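Bench notebook, February - equipment plan, bag cell

Went over the Kastolville quote again this morning. Replacement gripper is 2,794, spare wrist wiring set 727. Both together come in under the 3,957 left on the line, but freight isn't in the quote. Need it in writing before I send the request.

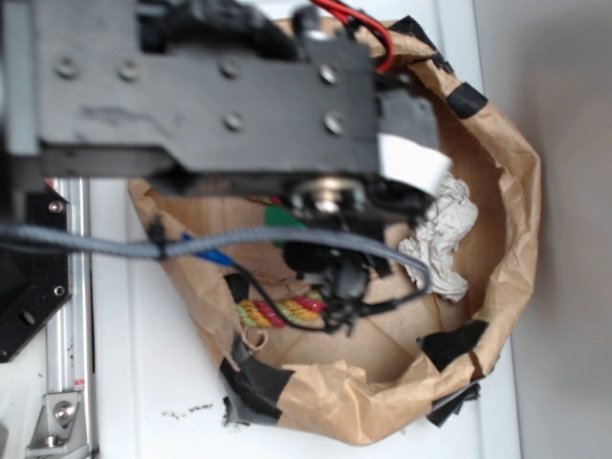 Cabling

Gray braided cable crosses the rim of the bag and goes under the gripper. Black clip holds it at the left edge. Thinner black wire hangs in the bag with the items. I want all of this routed back along the arm before any new gripper goes on. Josard sells a carrier that might fit our mounting plate - check hole spacing first.

Bags are cheap, so we keep taping the rims and leave fixtures off this round. Flisska bin can wait for the next budget.

Baek offers 2 finger types for the same housing. Asked for a sample set of the softer one, for sponge and paper towel. No price yet, so it stays off the request. 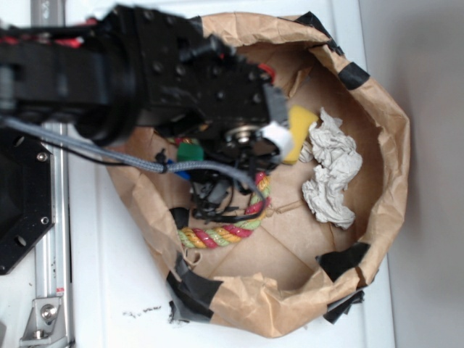 Gripper over taped bag; sponge, paper towel and rope inside.

To do: freight figure, lead time on the wiring set, measure plate.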